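Revision 4/12/20, prepared by Bushra Bangash

## 3. Preparing the board and the shape blocks

This section is for the Lendel play board, maple model, used together with the Grumdale shape blocks. Please read all steps one time before you begin. If your board was delivered with the old felt cover, remove the cover first and keep it for storage.

**You will need:**

- the maple board
- the bag of shape blocks
- two soft cotton cloths
- a small bowl of lukewarm water
- sandpaper, grit 200
- mineral oil, food grade

### 3.1 Placing the board

1. Choose a table which is flat and does not rock. The table must be larger than the board on all sides.
2. Wipe the table and let it dry fully. Water which stays under the board can make the wood bend.
3. Lay the board down with the figured side up. Do not push it over the table, lift it with both hands.
4. Press on each corner. If one corner moves, turn the board 90 degrees and try again.

**Note:** A worktable with holes is also suitable, and air can reach the underside of the wood. Small parts can fall in the holes, so keep the screws of the table in a closed box.
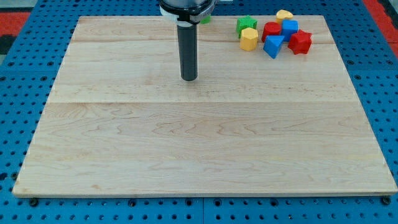

Maple is a natural material and every Lendel board has its own drawing in the wood. The boards are glued from strips, and for this reason the color and the grain may change from one strip to the next. Small knots and faint darker streaks, like those on the pale board here, are normal and are not accepted as a reason for return. The seam across the middle should feel closed when you pass a fingernail over it. If the nail catches, follow section 3.2 before you put any blocks on the wood.

### 3.2 Smoothing a rough place

1. Take away all blocks from the board.
2. Fold the sandpaper one time and rub gently in the direction of the grain. Never rub across it.
3. Remove the dust with a dry cloth.
4. Put a little oil on the second cloth and spread it thin. Wait until the surface does not feel sticky anymore.

**Caution:** Cloths with oil can heat up by themselves. Spread them flat outdoors to dry and do not leave them in a pile.

### 3.3 Setting out the blocks

1. Wash the blocks in the lukewarm water and dry them well, also in the corners of the star.
2. Check each block for cracks. A cracked block must not be given to a child.
3. Put the blocks together in one group at the far side of the board, with the flat faces up. It is no problem when they touch.
4. Leave the near half of the board free. This is the place where the child will turn and compare the shapes.

**Caution:** Do not use water over 100 °F. The plastic can lose its shape and then the block will not go through its opening.

### 3.4 After use

Wipe the board with a cloth which is only a little damp, and dry it at once. Store it standing on the long edge, away from a heater. For new blocks or a second bag, write to Moradi Spare Parts, Voninstead, and give the color and the shape you need.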